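Allent Worktop Oil, 300 ml

Product code 672
Made by Greluvico

Description

Allent is a clear, food-safe oil for bare or previously oiled wood. It is intended for kitchen worktops, chopping boards, bread boards, wooden spoons and the handles of kitchen tools. The oil soaks into the surface and leaves no film. It contains no colour, scent or drying agent.

The finish is low sheen. Pale woods darken slightly on the first coat and more on the second. Walnut and other dark woods show little change in colour but a clearer grain. Test on the underside or on an offcut before treating a full surface.

Preparation

Remove old varnish or lacquer completely. Oil will not pass through either. Wash the wood with warm water and a little washing-up liquid, wipe it down and leave it to dry overnight. Sand along the grain with fine paper and clear the dust with a dry cloth. Mask any stone, tile or painted surface next to the wood. 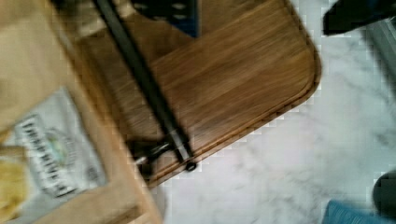
Apply with a lint-free cloth, working along the grain. Leave each coat for the time stated on the label, then wipe off all the oil remaining on the surface. Two coats are enough for most worktops; new or very dry wood may need a third. Boards with a metal arm lying across them, as on the brown board on the marble top, should have the metal lifted or masked where the design allows, and the grain beneath it oiled in the same pass. A raised rim needs a separate wipe along its inner edge, where surplus oil tends to collect and turn sticky. Oil spilt on marble must be blotted at once, as unsealed stone will stain.

Drying and first use

Leave 5 hours between coats in a heated room. Allow longer in cold or damp conditions. Do not place food on the surface until the final coat is dry to the touch and has been wiped with a clean damp cloth. Stand boards on edge so that air reaches both faces.

Upkeep

Recoat when water no longer beads on the surface. Do not put oiled wood in a dishwasher or leave it to soak. Light scratches can be sanded out locally and re-oiled without treating the whole piece.

Storage and disposal

Keep the cap closed and store upright, away from frost and direct sun. Lay used cloths flat outdoors to dry before disposal. Do not pour surplus oil into drains.

Related products

Wolde Board Wax: a soft paste for use over Allent where a higher sheen is wanted.
Hellis Fine Sanding Pads: pack of 5, suitable for flat surfaces and rounded corners.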